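Battery wear in small wireless earbuds

October 1, 2019

My second pair of wireless earbuds reached the end of its useful life in September. The first pair lasted 26 months. The second did slightly better, but the pattern of decline was the same, and this time I kept a log.

The log is a spreadsheet with one row per listening session: start time, stop time, volume setting, and whether the low battery tone played. It has 1,052 rows. I used the same volume for nearly all of them, so the run times are comparable. When new, the buds ran a little over four hours on a charge. At the end the left one gave 57 minutes and the right one 110.

The gap between left and right has a simple cause. On this model, a Saludo, one bud holds the link to the phone and passes the audio along to the other. The one doing the relaying uses more power, reaches low charge first, and goes through deeper cycles. Mine always paired left first. There is no setting to swap them, although putting the right bud in your ear a few seconds early will sometimes do it. I learned that too late for it to matter. 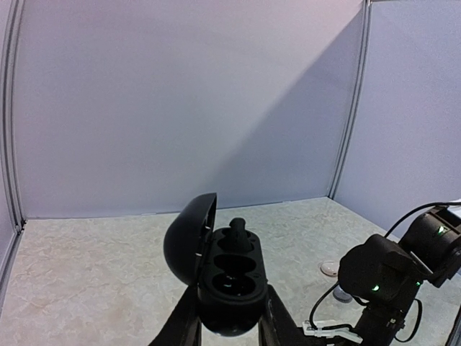 Most of the wear comes from three conditions: high charge level, heat, and depth of discharge. Earbuds do badly on the first one by design. A bud that sits in its slot is kept at or near full charge for as long as the case has power, and for most owners that is the majority of the day. A phone at least spends its waking hours running down. The cell in an earbud is also very small, so a given loss of capacity shows up sooner as lost minutes.

Heat is easier to control. I used to leave the case on the dashboard shelf of the car. I stopped after the first summer, and the rate of decline in the log drops at that point, though I changed my commute in the same month and can't separate the two.

Replacing the cells is possible in principle. I asked two shops. Grellmont, the larger one, does not take earbuds at all. Himen would try it at more than half the price of a new pair, with no promise about sweat resistance afterward, as the shell is glued and has to be cut open along the seam. I declined.
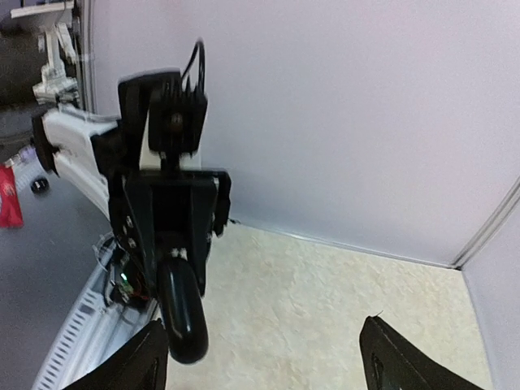
For the third pair I looked at models where each bud connects to the phone on its own. This removes the relay problem and should keep the two sides even. I settled on a Bivmont. The rated run time is longer than the old pair, but I put little weight on that figure, as it is measured at a volume lower than I use.

Changes to how I use them:

Case stays indoors, out of the sun.
Case is topped up when its indicator drops to the last light, and not left plugged in overnight.
For phone calls I use one bud at a time and alternate sides.
Contacts wiped with a dry cotton swab every couple of weeks. Twice on the old pair, a bud that seemed dead had only failed to charge.

The new log has the same columns plus one for room temperature. I will post the numbers once there is a year of data.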